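Mise à jour : 01/06/2021

# Kurow : couverts et petits bijoux sur table

Kurow rassemble des photos de petits objets posés sur une table blanche : cuillères, fourchettes, serviettes en tissu, plateaux, colliers, bracelets, boîtes cadeaux. Le jeu compte 3 005 photos réparties en 34 dossiers, un par disposition.

## Contenu

- `couverts/` : cuillères et fourchettes, sur plateau ou à côté
- `bijoux/` : chaînes fines, pendentifs, bracelets
- `mixte/` : les deux familles sur la même table (577 photos)

Les étiquettes sont en français, au singulier, sans accent. Une serviette pliée reste `serviette`, quelle que soit sa couleur.

## Limites connues

Les chaînes fines ressortent mal sur le plateau blanc de la table. Dans 2 dossiers de `bijoux/`, `collier` et `bracelet` sont encore à vérifier. La version d'octobre corrigera ces étiquettes.

Pour citer le jeu : Krajewska, *Kurow*, version 2.

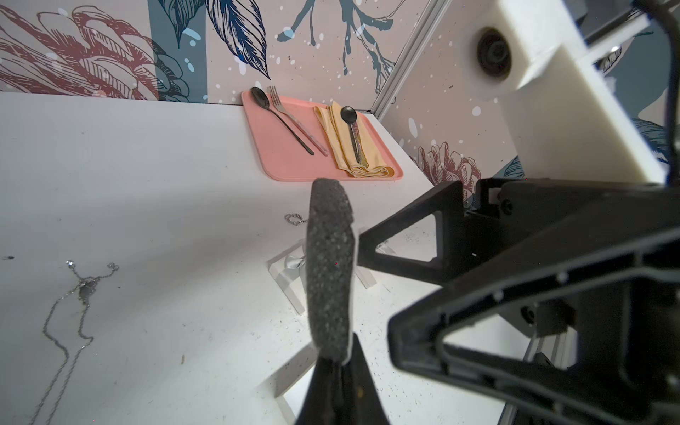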